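# Prurnix chores set – lanyard task

Readme by Ctibor Šťastný, questions to me or Ľubomír Kollár. Still being edited, sorry about gaps.

Short version: can a robot hand do the small tidying jobs yet? Some of them. Slowly.

This folder covers one job only – pick a lanyard with a card holder off the table and put it over a foam head. Sounds like nothing. A person does it in a couple of seconds without looking. For us it's been harder than wiping, stacking or opening drawers, mostly down to the strap never lying the same way twice.

## What's in here

- 443 episodes, all one task
- 300 for training, the rest held back
- 20 of the held back ones are marked `hard` (strap twisted or folded under itself)
- robot hand only, no human demos in this release

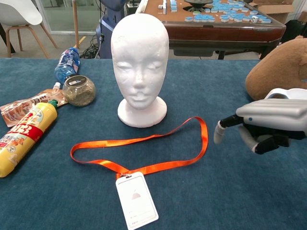
Other things stay on the table on purpose. Bottles, snack packets, a jar, whatever. Homes and workshops aren't clear, so a policy that only works on a bare table is no use to anyone at Pondurura, who asked for the set in teh first place.

## Results so far

Salameh baseline, run in January on the `hard` episodes' starting layouts: 11 out of 20 got the loop fully over the head. Usual failures:

- grabs the card holder, strap closes up
- loop catches on the nose and hangs there
- head tips over

Zistell wants this called "solved". It isn't. Would not leave it alone with a coat rack, let alone a kitchen.

## Known problems

- Light changes through the day, mornings are worst
- Success labels done by hand by Ľubomír, a few are proabably wrong
- Strap colour hardly varies – don't expect it to carry over to a black one
- No force readings

## Use

Fine for research and teaching. Ask before putting it in a product. If you find bad labels send the episode number, no need for a long report.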